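**Wanted: two people to help us find out why our folding arm won't let go**

I run the towel-folding bench at Tidavance, and I've got a fault I can't pin down by myself.

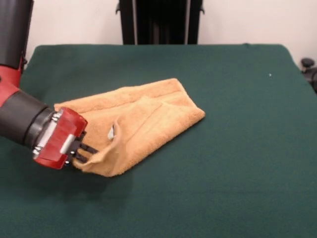

Anitha Subramaniam wrote back within minutes of my first draft going around, saying I should put the safety part up top, because the last call made it sound like a laundry job and people showed up in scarves.

Fair enough, so safety first! In June the arm closed on a towel, finished its fold and then ignored the open command. Our tester reached in to free the cloth and the wrist started its return move with her sleeve in the way. She's fine (the sleeve is not), but the stop button took nearly 2 seconds to do anything, and that scared me more than the grip fault did.

Since then I've logged 505 folds with hands well clear, and the fingers stayed shut on 51 of them. Thick hems seem worse – or maybe I just notice those more. Swapping the controller for the Trullent one changed nothing.

What you'd do:

- lay out towels, start the fold, write down what happens
- hit the stop at moments I pick and read off the delay
- argue with me about the logs

You'd work from behind the taped line, and the power goes off before anyone touches cloth. I won't bend on that one. No robotics background needed, but I'd love one person who has worked around moving machinery and will yell when something looks wrong.

We're after 200 more folds to start with, mornings from 9:30, paid by the hour, at the Vilela building. Ask for Ildikó Somogyi at the front desk, or leave a note with your phone number and the mornings you can do. Short sleeves, please.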